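2022-08-21

I've been promising a post about work for ages, and since three of you have asked whether a robot has taken my job yet (no, still here, still eating the good biscuits), I figured I'd finally sit down with a cup of tea and write it.

Short version: I used to be in scheduling and stock at MacAulay, and these days I spend a good chunk of my week upstairs on the mezzanine, teaching machines to pick things up. Cloth, bits of wood, whatever's going. You hold a gripper, you do the task with your own arms, and the recordings go off to be learned from. My mum thinks I'm making this up. 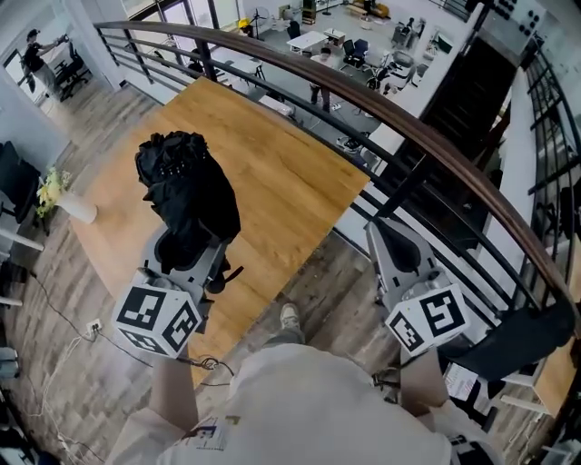
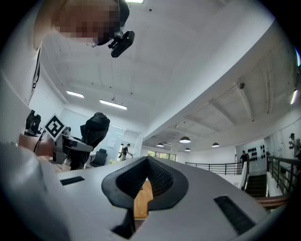
*Grippers in hand up on the mezzanine. Black cloth in the first one, a little wooden piece in the second.*

So how did I end up here? Back in November we had a meeting where the word "automation" was used a lot and everyone went very quiet. I'd been through one of these before, at Jastwood, where they put in a sorting line and called it "freeing people up", and then a fair few people were freed right out the door. I went home that night and updated my resume. I also cleaned the oven, so you know it was serious.

What happened at MacAulay was slower and a lot messier. First came Zorkix, the software that took over the scheduling. I'd done the schedule for years, in a spreadsheet with colours only I understood, and I was properly grumpy about losing it. Zorkix was terrible for the first while! It kept putting people on early shifts straight after late ones, and it had no idea who couldn't stand working next to whom. I ended up writing all of that down for it, which felt a bit like training my own replacement. I still have mixed feelings about that part and I'm not going to pretend otherwise.

Then the robot side of things started up (we call the project Ilo, no idea why, it was on the folder when I got there) and they asked who wanted to learn the grippers. I put my hand up mostly out of nosiness.

The work itself is odd. It's physical, but in a small way, all wrists and forearms. You get very aware of how you do ordinary things. I've folded tea towels my whole life and had no clue that I do a little flick at the end until I tried it with a plastic jaw instead of fingers and the flick went nowhere. You have to slow down, grab a corner, think about where the other hand is going. Cloth is the worst of the lot because it never sits the same way twice. Wood I find quite soothing. It stays put and you know when you've got hold of it.

My record is 221 goes at tasks in one week, which got me a round of applause and a sore shoulder. The team total on the whiteboard last time I looked was 1,933, and I'd like it noted that a respectable slice of that is mine.

What's changed for people, though, is the bit I get asked about at barbecues. Two of us moved over from stock to Ilo, and two others took on the checking, watching recordings back and tossing out the dud ones. Nobody in our little group lost pay over it, and I'm grateful, but I don't think we got that by luck. We asked for it in writing before anyone agreed to anything. If your workplace is heading the same way, that's my one bit of advice: ask early, and ask for a piece of paper.

There are things I miss. I miss the loading bay banter, and I miss knowing my job so well I could do it half asleep. I was good at stock, and it's humbling to be a beginner again at my age, fumbling a scrap of fabric while someone half my age tells me kindly to try a different angle. Some of the older hands downstairs won't have a bar of it, and we've had a few frosty lunches. I get it. They've watched the same thing I watched at Jastwood, and a nice job title for me doesn't settle anything for them.

But I do like being asked what I think. When the first lot of tasks came through, they'd clearly been dreamt up by someone who had never unpacked a carton in their life, and they changed them when we said so. That never happened with the spreadsheet!

Anyway, my tea's gone cold and the dog wants out. Next post will be the verandah repaint, which I know is what most of you are here for. If you've had something like this come through at your work, tell me in the comments, good or bad, I'd love to hear how it went.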